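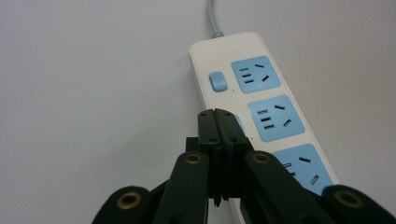
We got to 117 recorded runs before the club room closed at nine, and I said I'd write down what we did while I still remember it, partly for the people who missed the last session and partly for myself.

The task this term is clearing and sorting a work surface. Each team picks a set of ordinary objects, records people picking them up and placing them with the hand-held gripper, trains a policy on those recordings, and then runs it on the arm at the end of the term. My team is me, Kusum Katiyar and Kai Baumgart. We drew the "awkward things" list, so our set is the power strip, a spray bottle, a roll of tape, a shoe and a bag of clothespins. The other team has cups and blocks. I'm not going to complain about it again.

I took over the power strip from Kai in the second week of February. He had been grabbing it from the end with the switch, and when we went back over his runs we saw that the strip swung around almost every time he lifted it. It's a long thing with a cable at one end, and if you hold it far from the middle it turns in the jaws. A person doing this by hand would tighten their fingers and not think about it. With the gripper you feel it a bit through the handle, but the recording only has the video and the jaw width, so the policy never learns what your wrist was doing to save the grip.

So the rule we have now is this. Come in over the strip slowly with the jaws closed, stop, line up, open, go down, close, count one, lift. The stop at the start is there because Bhupendra Malhotra, who runs the club, went through our first batch and found that half of the runs began with the gripper already moving. He wants the first second of every run to be still. He threw out 29 of ours for that. I was annoyed for an evening and then I watched them myself, and he was right to throw them out.

We also change the angle of the strip between runs. Kusum made a list of starting positions on a sheet of paper, and whoever isn't holding the gripper sets up the next one and checks it off. Before we had the sheet, everybody put the strip down in more or less the same place without meaning to. You could lay twenty opening shots over each other and hardly see a difference. A policy trained on that would work fine as long as the strip was exactly there, and on demo night it won't be.

The cable is still a problem. If it's pulled out straight, the grasp is easy, but when the strip goes in the bin the cable ends up over the side. If it's coiled, it springs open during the lift. We tried a twist tie, but Bhupendra said the demo strip won't have one, so that was out. For now we're recording both ways and labeling them. Kai thinks we should do a second grasp just for the cable, after the strip is placed. That would make every run longer, and we'd have to redo a lot. We haven't decided.

Some practical notes for people joining next time:

Check the screws on the finger links before you start. One of ours worked loose in the middle of a batch and the left side had play in it for seven runs before Kusum noticed. Those had to go too.

Don't squeeze all the way. The strip is hard plastic and it slides out sideways if you clamp down on a rounded edge. Squeeze until it's held and stop there.

Name the files the way the sheet says. I spent most of a Sunday-sized chunk of time renaming files from a folder called "new new strip," and I would like that not to happen again.

Charge the tablet. It went to sleep twice.

Swap after 20 minutes. Your forearm gets tired and the movements get sloppy, and you don't notice it yourself.

As for training, Pushpa Tiwari is on the school's machine and has a queue going for both teams. Our first small model, trained on everything we had before Bhupendra's cleanup, did badly on the strip and fairly well on the tape. It would go down to the strip, close next to it, and lift nothing — then carry the nothing very carefully over to the bin. We ran it several times and it did that on most of them. The second model is training now on the cleaned set. Pushpa says not to expect much until we have at least twice as many strip runs, and I believe her, but I'd still like to see it close on the plastic once before the break.

The two teams together have 3393 runs across all the objects, counting the ones from last term that are still usable. Most of those are blocks.

Next session we start at four. I'll bring the strip and the sheet, Kai has the spray bottle at his house and needs to bring it back, and Kusum wants to start on the shoe. If you want to learn the gripper, come for the first half hour, when we do practice runs that don't get saved. After that we're recording and it's harder to stop and explain. Bring a drink with a lid.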